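Safe Working Rules for a Two-Arm Towel Folding Station
Project report, Robotics Practice course
Heino Navickas and Catríona Doherty
April 29, 2019

1. Purpose

Our project was to write a short set of rules for students who run the towel folding station. The lab already had a general safety sheet, but it was written for arms behind a fence and said little about work done on an open floor. We watched folding runs, wrote down what people did, and turned that into a draft of 9 rules.

2. Speed and contact

The main question was how fast an arm should move when it is close to the floor. A gripper that comes down on a folded stack has only a few layers of cloth between its fingertip and the planks. Catríona wanted one low speed for everything. Heino thought that would make the runs too long and that people would start to ignore the rule.

We settled on two speeds. Free travel may use the normal setting. In the last 135 mm above the floor the arm must drop to the slow setting, and the operator keeps a hand on the stop button until the fingertip is clear of the towel again. 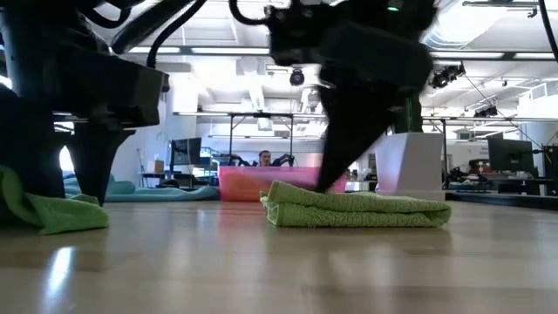 3. People near the station

Other desks and arms share the room, so people sit and walk within sight of a run. Our draft says:

The operator calls out before the first move and waits for an answer.
No one steps onto the work floor while the arms have power — not even to straighten a towel.
Cables are checked by hand before each session.

4. Trial of the rules

We asked 10 students to use the draft. Almost all of them followed the call-out rule. The cable check was skipped most often, and we moved it to the top of the page.

5. Open points

The draft does not cover runs with both arms on the same towel. We plan to write that part in October, after the new course group has started.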